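4. 読書記録ソフト「Posinley」に探偵小説を登録する

この章では、古い探偵小説の書誌を蔵書データに取り込む手順を扱います。初期設定のままでも動きますが、自動取得の結果はあまり信用しないでください。

4.1 取り込みの手順

1. メニューの「蔵書」から「新規登録」を開きます。
2. 書名を原題で入力します。邦題は訳者や版元ごとに違うことがあり、別の作品として登録されがちです。
3. 「外部検索」で Ekent を選びます。初期値は Moreira ですが、短編集の収録作を拾えないことが多く、お勧めしません。
4. 候補が出たら、初出年と刊行年を見比べます。両方に同じ年が入っている場合は、どちらかが推測で埋められたと考えてください。
5. 「種別」を選びます。「本格」「倒叙」「密室」などの札は自動で付きますが、判定の根拠は表示されません。一度すべて外し、読んだあとに自分で付け直すほうが確実です。
6. 「保存」を押します。

注意:「犯人名を隠す」を有効にしても、あらすじ欄は隠れません。説明画面には「結末を完全に保護」とありますが、検証した範囲では登場人物欄の並び順から見当がつく作品もありました。未読の本では、あらすじ欄そのものを非表示にしてください。

4.2 初出年が 1914 になる場合

年の分からない雑誌掲載作に、仮の値として 1914 が入ることがあります。開発元の Skandodell は2023年1月の版で修正したとしていますが、既存のデータはそのまま残ります。

1. 「絞り込み」で初出年に 1914 を指定します。
2. 表示された作品を手元の本の奥付や解説で確かめます。
3. 確認できないものは空欄に戻します。

補足:試験用の蔵書 3895 件では、110 件がこの値になっていました。本当にその年の作品も混じっているため、一括削除は避けてください。

4.3 シリーズ順の並べ替え

「おすすめ順」は何を基準にしているのか説明がありません。同じ探偵の長編が 12 作あれば、途中の巻が先頭に来ることもあります。「初出順」に切り替えたうえで、短編は手動で位置を決めてください。

4.4 表紙欄に画像を添える

表紙のない本には任意の画像を登録できます。二枚まで並べられ、一枚目が一覧に出ます。「題名に合う画像を提案」という機能もありますが、使わなくても困りません。

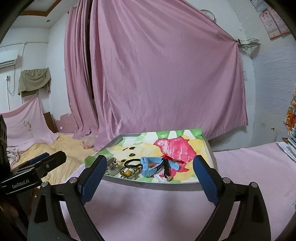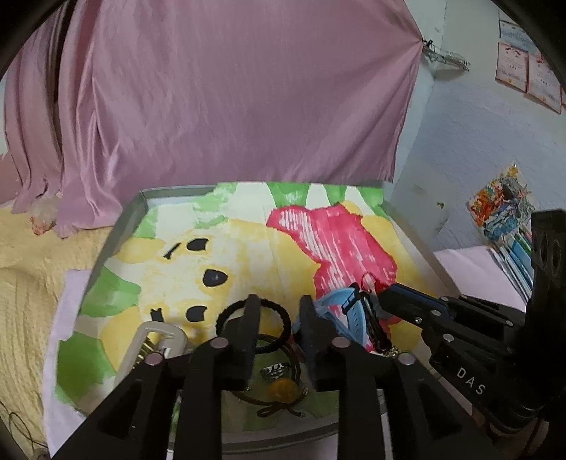
図4-1 二枚の画像。二枚目は黄色いクマの絵柄。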